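Old office PCs get a second go at Varnolness repair room

VARNOLNESS - Got a dead desktop under the stairs? The Miranda repair room is taking them again from March, doors open at 9, and first in gets first look.

Towers only this time. No laptops, no screens, no printers (they had 21 printers last year and are still finding homes for the cables). Limit of two machines per household.

Work has started on the first of the batch, a retired office tower. Side off, laid flat, cooler off the processor.

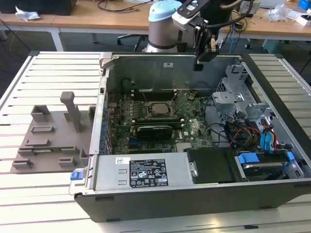
Plan for each one is the same. Dust out, old paste cleaned off, memory reseated, coin cell swapped if the clock has gone. Then a fresh drive and a test. Anything that passes goes to Jamis, the homework club on Flarari Road, wich has a waiting list. Anything that doesnt gets stripped for parts, with power supplies and graphics cards kept back first.

Drives are the thing people ask about. Take yours out before you come if you can, or ask at the desk and it will be handed back to you there and then. Nothing gets wiped on site without a signed form. Forms at the door.

Keyboards and mice welcome if they're clean. Power leads too, the room is always short.
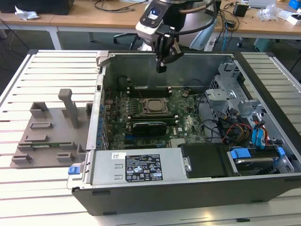 Processor, memory slots and the DELL logo on the board of an opened desktop tower at the repair room.

Parking behind the Miranda building, two hours free. Use the side entrance, the front steps are still being mended. More dates to folow.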